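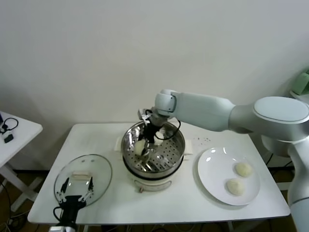 By Salamatu Abubakari
February, 3 min read

Brarnby has opened orders for its two-arm kitchen kit, the Dastis, and the first job in the demo is steamed buns. Pot in the middle, plate on the right, one gripper down at the steamer tray with a bun. Two more buns on the plate.

Price is $3449 for the pair of arms, grippers and software. Shipping extra. There's a monthly service plan at $524 for labs and training colleges, which covers swap-out arms and phone support, but home buyers can skip it.

The pot isn't special. Stainless steel steamer on an ordinary electric base with a knob on the front, clear glass lid set down beside it. Brarnby says that's the idea, you use the gear you already own and teach the arms around it. Teaching means moving them through the job by hand, 5 runs minimum, more if the food is soft or slippery. Buns are soft. The company reckons on an afternoon.

Rosalba Amato, who heads product at Brarnby, said the two-finger grippers were the part customers asked about most. "People want to know if it'll squash their lunch. Depends how you set it, there's a slider," she said. Fingers are black, replacable, and sold in sets through Kostach, the company's parts reseller. They come off for washing. The wrist does not, so keep it out of the sink.

Not food-certified yet. Brarnby says it has applied and for now the kit is sold for teaching and testing only, so no cafes. Amato wouldn't put a date on approval.

Rival maker Mwakyusa has a single-arm kit out already at a lower price, though buyers have to sort their own table mounts and the software license is yearly.

Dastis colour options are white or white with light grey joints. Orders are open now on the Brarnby site, first units go out in 3 weeks, Canadian and U.S. adresses only to start. Returns accepted if the arms haven't been bolted down.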